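In Praise of the Slow Checkout Line

2019-05-07

The grocery store in Kinwood took out two of its regular lanes last August, and I have been grumbling ever since (my family would like me to stop). I've shopped there for 28 years, and I suppose I had come to think of that line as mine.

I know waiting isn't anyone's idea of a treat. But I learned how to cook fennel in that line, from a woman with a cart full of it, and I heard about the Grekden bridge closing there a good week before it made the paper. You stand still, you look at what other folks are having for supper, and sooner or later somebody talks.
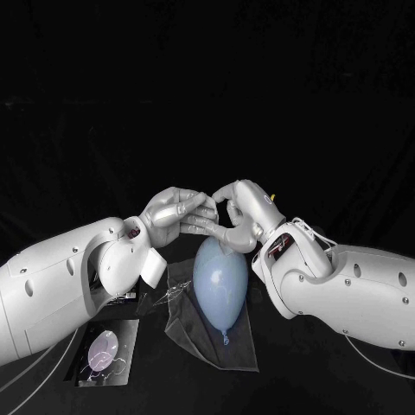 My sister says I could get all of that at church or at the library, and she may be right - she usually is. Still, those are places you go with people you already sort of know. A checkout line takes whoever walks in hungry at five o'clock, and for ten minutes you're all neighbors.

So I wrote the manager a letter asking for one lane back, just in the evenings. I'd be glad to stand in it, even behind a full cart and a fistful of coupons.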